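Cookie Packing in Simulation: Project Report
Setareh Khosravi, Stumville robotics club
29 Jun 2022 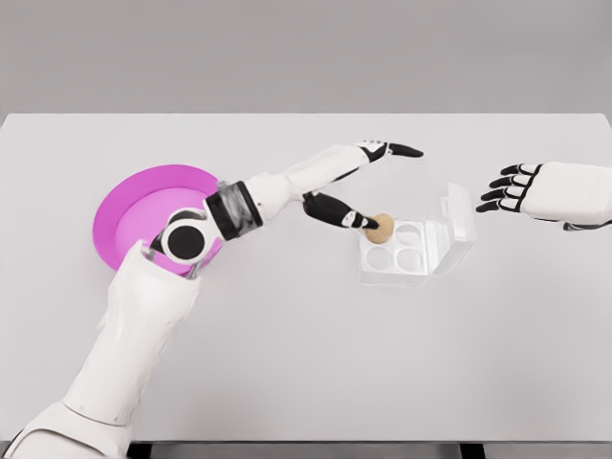 Goal was simple. Two-armed robot, four cookies, one clear clamshell tray with four wells. Fill the tray, close the lid. All in sim, no hardware this term. We called the project Gillasix, long story.

Task starts with cookies on the pink plate. Left hand picks and places, right hand waits by the tray until it's time for the lid.

What we did: recorded 40 demos by teleop, then trained a small policy on them. Training ran 700 epochs on the Grotberg machine in the lab. Had to restart 2 times, disk full. My fault, forgot to clear the old logs.

Problems. Thumb placement mostly. If the thumb comes down too far out on the cookie it tips up and sits on the ridge between wells. Changed the approach angle, helped alot. Clear plastic also hard to see against a white table, Nouri wants to try a darker table top but we ran out of time.

Lid is still the weak part. Right hand pushes too early sometimes and knocks the whole tray. Need some kind of wait condition there.

Contact settings: friction on the cookies was way too low at first, they slid like hockey pucks. Final values are in the config file, dont use the ones in the October draft.

Next: more demos for the lid, random tray positions, and a proper test set.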